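Lençóis que duram: conversa com Mirjana Petek

Mirjana Petek trabalhou muitos anos na lavandaria de uma pensão em Merkness e hoje faz arranjos de roupa de cama em casa. Falámos com ela numa manhã de maio, antes de abrir a porta às clientes.

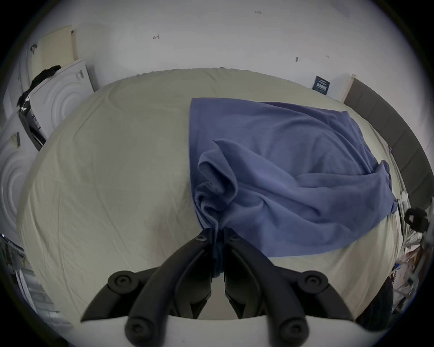
O que estraga a roupa de cama

Para Mirjana, o problema começa na máquina. "As pessoas enchem o tambor até cima e depois queixam-se de que o lençol sai torcido. O pano precisa de espaço para cair." Na pensão lavavam 200 peças por semana, e as que voltavam rasgadas tinham quase sempre o mesmo defeito: o elástico preso noutra peça.

Também desconfia do excesso de detergente. "Fica no tecido e o tecido endurece. Eu uso metade da tampa e chega." Amaciador não compra há anos.

Comprar menos e melhor

Perguntámos-lhe pelos números que aparecem nas embalagens. "Já me trouxeram um jogo de 800 fios que ganhou borboto no primeiro inverno. Prefiro pôr a mão no pano." Aconselha a virar a bainha e ver se o ponto é miúdo e direito. Nos lençóis de baixo, olha primeiro para os cantos, que é onde a costura cede.

Em casa tem três jogos por cama: um em uso, um lavado e outro guardado. A irmã acha pouco. Mirjana responde que um armário cheio só serve para ganhar cheiro.

Remendar

A maior parte do trabalho que lhe chega são elásticos gastos. Troca-os em menos de uma hora, se a bainha ainda estiver boa. Quando o centro do lençol já está fino, corta-o e faz fronhas. "Uma fronha não sofre tanto. Aguenta mais uns anos."

Quanto a passar a ferro, só o faz às fronhas e à dobra de cima. O resto estica à mão, ainda húmido, e vai para a corda do quintal.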